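22 December 2020

Workshop table, morning and a bit of the afternoon. Writing this up before I forget which fruit was which (I did forget, last time, and had to guess from the peel!).

The plan was simple enough: get the fruit and veg out on the table, sort it by size and skin, and settle what goes in the Bundgaard set and what goes home for soup. I kept the cloth on because the bare top marks so easily, and I'm fond of it anyway, butterfly and all. The kettle stayed up at the far end where I could reach it. Priorities.

Started with citrus in the red-rimmed tray. The rim is a blessing with anything round. Last September I did the same job straight on the table and spent half the session on my knees looking for satsumas.

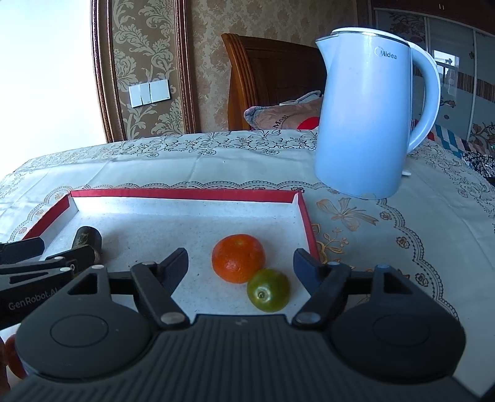

Then there's the matter of colour. I'd always put the greenish ones aside as unripe, but I tried one from the same bag yesterday and it was perfectly sweet, a bit sharp near the stem end and much juicier than the bright ones. So green patches no longer count as a fault on my sheet. I've gone back and crossed out the old note on the Vestari page too, in case anyone still reads that.

Peel texture is the better thing to go by. I want dimples you can feel with a thumb and no soft spot round the stem scar. Anything puffy goes to the eating bowl. Small and firm is nicest to work with, and I'd happily have a whole crate of them - 11 would do me for now.
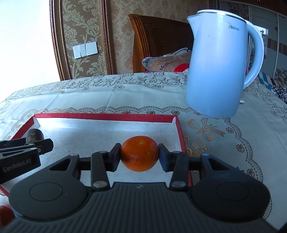
Þórarinn Oddsson thinks I'm being too fussy about the peel and that weight in the hand tells you more than any amount of thumbing. He'd like every orange on the scales before it goes near the list, and he wants the heaviest one kept back for him. Fine, he can have it. I'll add a weight column, but I'm keeping my thumb column next to it and we'll see who's right by the end of the bag.

After that, the vegetables, straight on the cloth. I like them in a row so I can go along and compare skins: shiny, dull, scuffed, cut. The dull brown ones are the nuisance, as half of them could pass for a potato at arm's length and I've mislabelled them before. Cut pieces want using soon, so they go to the top of the soup list whatever else happens. Green tomatoes I'm keeping for the set, they hold their shape for ages in the cool cupboard.
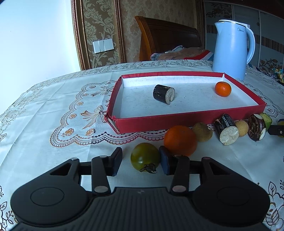

Green tomato next to the row, orange just behind it.

Still to do: weigh the citrus, find the lid for the Surkodov box, buy more onions, shake the cloth out.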